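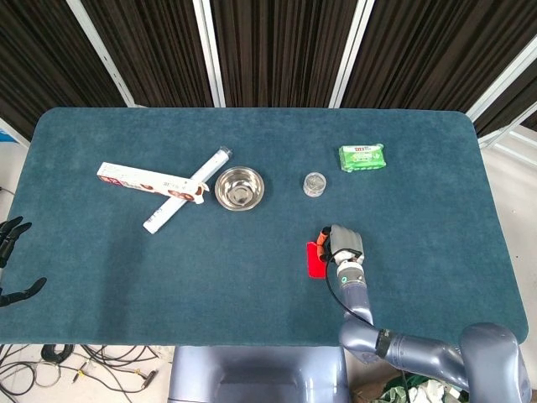

Storing cling film and foil in a shallow drawer

Hnat Moroz
7 Dec 2018
My kitchen drawers are shallow and the boxes of film and foil won't lie flat in them. The front edge catches on the worktop and the drawer jams. At the moment everything is piled on top of the fridge. I rent, so I can't drill into the cupboard doors. Has anyone found a way of storing these that doesn't need screws? I buy the long catering rolls, so a small rack is no good.

3 replies

Selma Begović
I stand mine upright in a magazine file at the bottom of the cupboard under the sink. Two long boxes and a roll of baking paper fit in one file. Put the heavier end down or it tips when you open the door. Mine is plain card and has lasted well, but if your cupboard gets damp buy a plastic one.

Measure the height inside the cupboard first, allowing for the waste pipe. Catering rolls come in more than one width and the widest won't stand up in mine. If yours are the same, try the gap beside the fridge. A tall narrow bin does the same job there.

Jiltus
just buy shorter rolls

Kazlauskienė
I used the stick-on hooks with a tension rod across the inside of the cupboard, and slid the rolls on without their boxes. It works for foil. Film is a nuisance without the cutter, so I kept that in its box on the shelf. Wipe the inside of the cupboard with washing-up liquid, rinse it and let it dry before sticking anything up. My first pair of hooks came down overnight.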